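Setden Floor Oil, Natural Matte

Home / Floor Care / Oils and Finishes / Setden Natural Matte

In stock. Ships from our warehouse in 4 working days.

Setden Natural Matte is a penetrating oil for bare or previously oiled wood floors. It goes on thin, it dries dull, and it leaves the wood looking like wood. If you want a floor you can check your teeth in, we carry several glossy finishes and will sell you one without comment.

We started stocking Setden after Leena Harju, who runs our floor care department, put it down in her own hallway and stopped complaining about her hallway. She had been complaining about it since we hired her. The product it replaced on our shelves was thicker, cheaper and smelled like a boat.

What it does

The oil soaks into the top layer of the wood and hardens there. Spilled coffee sits on the surface long enough for you to finish your sentence and find a cloth. It will not stop a dropped skillet, a large dog with a sense of purpose, or a chair with one missing felt pad. Scratches can be sanded by hand and re-oiled in the spot where they happened, so you don't have to move the piano.

Color

Natural Matte has a very small amount of white pigment in it to keep pale boards from turning orange. On light wood the change is slight. On dark wood the pigment can collect in the grain and look like you've been baking, so for walnut and anything stained, order the Clear instead. Either way, test it inside a closet first. Every can says this and nearly everyone skips it. We know because they call.
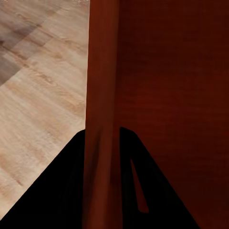
Pale plank floor beside a reddish-brown post.

Trim, posts and stair parts can be oiled with the same can, though they take less of it. Use a rag and go easy at the bottom, where runs like to gather and harden while you admire the rest.

How to apply it

Sand to 120 grit and vacuum twice. Stir the can for longer than seems reasonable – the pigment settles, and the last board will come out a different shade from the first if you give up early. Spread a thin coat with a short-nap roller or a white pad, working along the boards. Wait 20 minutes, then wipe off everything that hasn't soaked in. Let it dry overnight and do it again.

Start at the far wall. Gwenllian Prosser on our phone desk would like this sentence printed larger, but the website only has the one size.

Rags soaked in oil can heat up and catch fire by themselves. Lay them flat outdoors to dry or drown them in a bucket of water before they go in the trash. We have no joke for this one.

Upkeep

Sweep often, mop with very little water, and use a soap made for oiled floors. We like Saithong Floor Soap, sold separately. Vinegar is for salad. Kitchens and entryways usually want a fresh coat every couple of years, and bedrooms can go a good deal longer.

Specifications

Finish: matte
Base: plant oils and wax
Coats: 2 on bare wood, 1 for maintenance
Light foot traffic: after 24 hours
Rugs and furniture: after 5 days
Can size: 1 quart
Price: $46
Item number: 492

Goes well with

Erkov Applicator Pad, white, with handle
Saithong Floor Soap, concentrate
Zistico Knee Pads, for people who said they wouldn't need knee pads

Returns

Unopened cans can come back within 30 days. Opened cans are yours, along with whatever you learned in the closet.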